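4.2 Who speaks first, and what it does to the wording

I came to the Hitevska talks late, and for a pretty unglamorous reason: I wanted a set of joint statements that had been released in more than one language and that somebody had bothered to archive. The foreign ministry at Hitevska has a reading room (open mornings, closed for most of February, bring your own coffee) and it keeps the drafts as well as the finished texts. That's a gift if you work on diplomatic language. My corpus for this section is 135 joint statements, plus the opening remarks from the press conferences that went with them, and I've left out anything under 100 words, mostly condolence notes and schedule changes.

The coding scheme is the one Rima Qudah and I set out in Section 3. Each commitment verb gets marked as firm ("will deploy"), soft ("will look to deploy") or what we ended up calling parked ("remains committed to considering the deployment of"). I'll admit I have a soft spot for the parked ones. They take real labour to write, and you can follow them through the drafts getting longer and longer as each delegation adds its own little cushion! 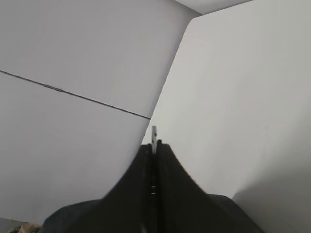 Joint authorship is where the trouble starts for anyone coding this stuff. The Leone formula, which both delegations adopted for their defence statements, says that the text is "issued as one," so on paper there's a single speaker. I coded it that way at first, and my agreement scores with Rima were dreadful. It took me far too long to see why. A jointly issued statement is a bit like the closed black gripper in Figure 1: two fingers pressed together make a single peaked outline, and you have to look down the middle to find the thin dark slot between them. In the Leone texts the slot usually falls at a semicolon. Everything before it belongs to the host and everything after it to the visitor, and the verbs change temperature as you cross over. Once we coded each half separately the disagreements mostly went away, apart from a stubborn handful about "reaffirm," which Rima reads as firm and I still don't.

So, speaking order. The received view among people who cover these events is that the host goes first out of courtesy and that the order carries no weight. Priit Luik, who interpreted at the Skivell round and was kind enough to talk to me twice, disagreed with that quite strongly. His point was a practical one. The first minister at the podium tends to read the agreed text, and the second tends to answer it, and an interpreter can hear the second one shifting the emphasis in real time. I went back to the transcripts expecting to find he was overstating things (sorry, Priit). He wasn't. Second speakers softened the other side's firm verbs far more often than they softened their own, and they did it with small words: "gradually," "where appropriate," "in due course."

There's a wrinkle with the Hultisis working group. Its statements were read aloud by a spokesperson, with no ministers present, so the order effect can't show up in the remarks at all. I kept them in the corpus for the wording analysis and dropped them from this one. Natalina Russo suggested treating the spokesperson as a permanent first speaker, and I did try it, but it swamped the smaller rounds and I wasn't comfortable defending it.

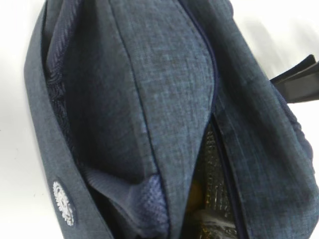

What the Hultisis texts do offer is a look at drafting without an audience. The spokesperson took no questions, so the drafters knew nothing was going to be rescued at the podium, and the parked verbs pile up accordingly. One paragraph on border monitoring runs to 300 words in its final version and contains a single firm commitment, to meet again. The earliest draft of the same paragraph had a date, a budget line and a named lead. All three were gone by the next version, with a marginal note in the host's handwriting that reads simply "later."

I don't want to lean too hard on marginalia. Notes like that survive by luck, and the visiting side's copies aren't in the reading room, so I'm seeing the host's pencil and guessing at everyone else's. Cinzia Mancuso has made the same complaint about the Skivell papers, and her solution, which I've borrowed, is to use a note only where the change it asks for turns up in the following draft. The "later" note passes that test. Several juicier ones didn't, and I've put them in the appendix with a warning attached.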